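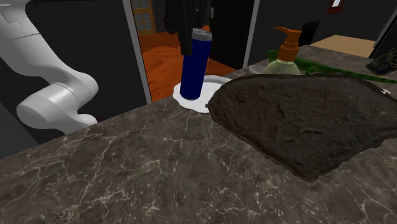
Do I need to know how to code before I join?
Most of our members had never written a line when they walked in, and we start everybody at the same place, with one joint and one simple move.

We're the Morsy Robotics Club, and we meet after school in Bridenport, with a second group over in Bandville that shares our software and (most of the time) our snacks. Ayane Ikeda started the club with 3 students and an old laptop, and Dineo Masilela came along a year later to coach the programming side, and she has been patiently reading our code ever since.

Our big project this year is Gallamis, a household chores challenge we built ourselves in simulation. Students teach an arm to pick things up and set them down in kitchens and washrooms that exist only on the screen -- so a dropped plate costs us nothing but a restart! Every team gets 40 tries per task, and keeps a log of each one, the silly ones included.

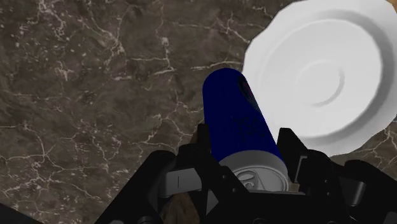 Gallamis: the gripper holding a blue drink can near its lid, beside a white plate.

We do ask families to come by at least once in January, when the teams show their work and the younger kids get a turn at the controls. Sign-ups for new members are open until Jan 31, 2026. If you're on the fence, come and sit in on a meeting first -- Ayane will find you a chair and very likely put you on a team before you leave.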